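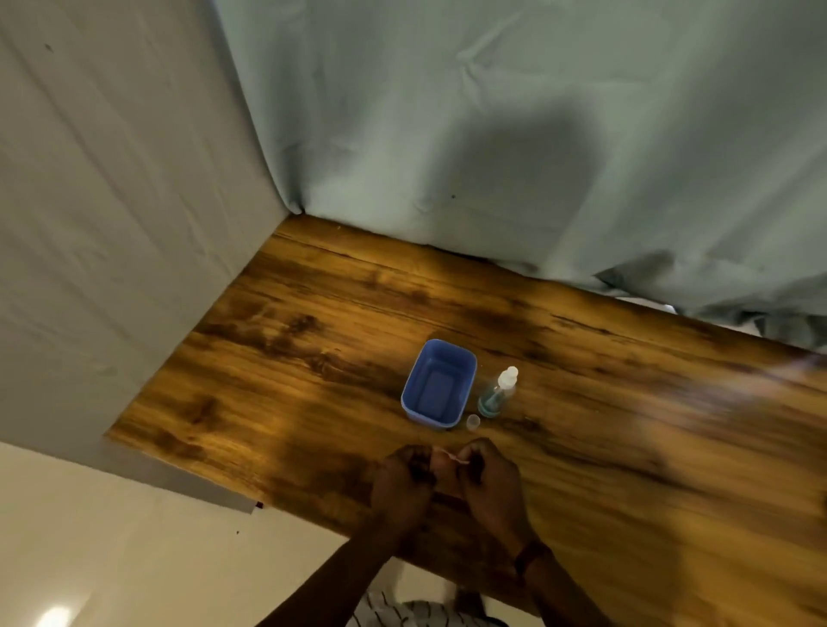

Ritva Kallio talks with her hands, and for the past year those hands have been her job as well. At Wekel she looks after the collection of demonstrations: short recordings of people doing ordinary tabletop work, filmed from head height, which a learning system then studies before it tries anything with its own arms.

"I love the small stuff," she says. "Everyone wants to hear about the big lifts and the walking. Give me somebody handling something thin, with both hands, right over the edge of a table, and I'm happy for the whole afternoon!"

The set she is working on now is called Hollura, and it stood at 2908 recordings when we spoke in January. The props are modest. A blue container, a little spray bottle, a cap, a table with plenty of grain in it. Kallio is fond of that table. The knots and streaks give the system something to cope with, she explains, and so does the glare when the light catches the top.

"Real tables shine," she says. "If we only ever recorded on matt grey boards, we'd have a model that falls over in the first kitchen it meets."

Her colleague Tiago Sampaio handles what happens afterwards — the sorting, the labelling, the throwing away. He reckons the first 1000 recordings taught the team more about their own instructions than about hands. People were told to "pick up the piece" and did it in 7 different ways, all of them perfectly sensible.

"We nearly made everyone do it the same," Sampaio says. "Ritva stopped us, and she was right. Fingers curled in, fingers flat, a pinch from both ends — that spread is the good bit."

Clear plastic remains his headache, and see-through bottles get extra recordings for that reason. Of the last batch, 68 went back for relabelling over a single question: when does a grasp begin, at the first touch or when the thing leaves the table? They settled on first touch. Kallio still thinks it should be a fraction earlier, while the fingers are closing, and the two of them argued it through again while I put my coat on.

The next round starts at Busholm, with new tables and a longer list of objects. She has asked for more lids.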